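Storage bins, cardboard and the new year: notes on keeping moulded parts in order

It has been my practice for several years to begin January with the storage area, before correspondence and before the accounts. I am setting down the arrangements here as they stand on 5 January 2020, partly for my own reference and partly in response to readers who have written to ask how black moulded plastic parts may be kept without becoming scuffed.

The difficulty will be familiar to anyone who handles such items. A glossy shell with a raised rim marks very easily. The marks cannot be polished out by any method I would recommend, and a part that has been placed loose in a deep box with its neighbours will generally show it within one season. When I took over the Wada shelves last April, the parts were held in sacks. The inventory at that time stood at 680 items across all sizes, and of these 223 were set aside as unfit for display. I would not wish to repeat that exercise.

The present arrangement rests on open bins with rounded corners and a good thick lip. Closed boxes were considered and were not adopted. An open bin may be inspected from standing height, it may be lifted by the rim with both hands, and it does not encourage anyone to place a second load on top. The bins are kept on the floor beside the yellow bench, with a piece of cardboard or a box beneath them. The carpet is of the hard-wearing grey sort and is swept, but grit finds its way in all the same.

Within each bin the parts stand on end, side by side. The dividers are cut from ordinary brown packing card. I have tried foam, and I have tried a felt sold under the name Sivel, which shed fibres into every recess and had to be picked out with tweezers. Card is cheaper than either. It can be cut with a household knife, it holds its edge well enough, and when it becomes soft it can be put out with the paper recycling. Three parts to a bin has been settled upon as the limit for the longer pieces. Four can be made to fit, but the last can then be withdrawn only by dragging it against its neighbour. 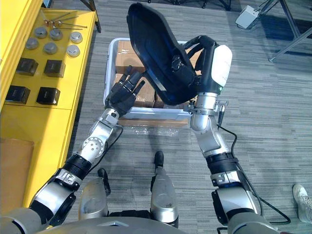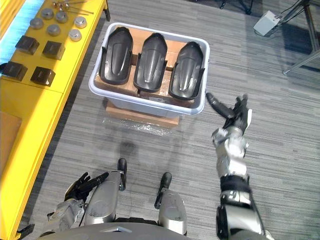
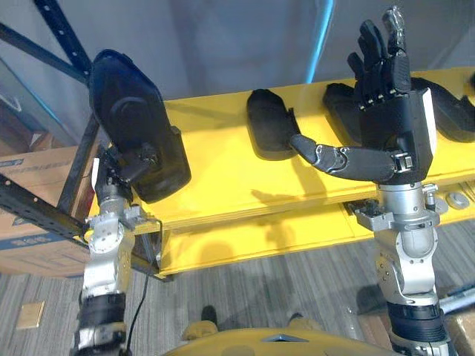
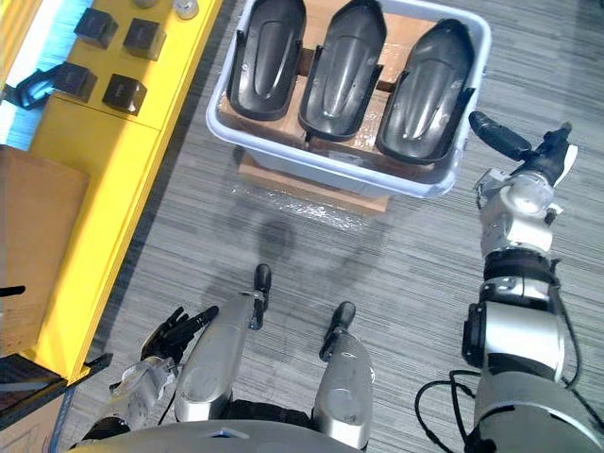

Chiharu Sakamoto wrote that card should never be trusted in a room that is not heated through the winter, as it draws damp from the floor and passes it on to whatever is leaning against it. She would have every divider replaced in the autumn regardless of its condition, and she would have the clear wrapping taken right away from the area, on the ground that it holds moisture and is also a thing to slip on. I am grateful for the letter. The second point is accepted without reservation, and wrapping will in future be folded and removed on the day a delivery is opened. On the first point I remain of the view that the dividers may be judged individually. A divider which bends under the thumb is to be discarded. One which does not may stay.

Her letter also raised the matter of labels, on which I have less to offer. Adhesive labels on the outside of a bin tend to lift at the corners. I have used tie-on tags from Sollent with fair results, 300 to the packet, written in pencil. Ink is preferable for legibility but the contents change often enough that pencil has proved the more practical. The tag gives the pattern, the date of packing and the initials of the person who packed it. It does not give the quantity, as this was found to be wrong more often than right.

Some remarks on the bench and the shelving. The yellow surfaces were chosen for a simple reason, namely that black parts can be seen against them. On the old brown worktop a small fitting could lie unnoticed for a week. Small items left out on the bench are to be set in rows or pairs and not heaped. The longer board takes padded pieces, which are laid flat with space between them, as padding which has been pressed for any length of time keeps the impression. Anything with a strap is to have the strap tucked underneath.

Fumiko Furukawa has asked whether the same method would serve for the Vistari range, which is shorter and has a flat back. I believe it would, provided that the dividers are cut lower. A divider of full height hides a short part altogether, and the person reaching in will then feel about for it, with the usual consequences for the finish. I have cut a trial set of 42 and will send half of them on to her with the next parcel.

The following points are still outstanding and will be dealt with as time permits.

The spare card is to be sorted by thickness and the creased sheets discarded.

Two bins have small splits at the lip and should be withdrawn before they are lifted full.

The packing knife requires a new blade.

The tags for the Wada shelves are to be rewritten, the pencil on several having worn away.

Further letters on the question of damp would be welcome, particularly from readers who keep plastic parts at floor level in an unheated room and have done so for more than one winter.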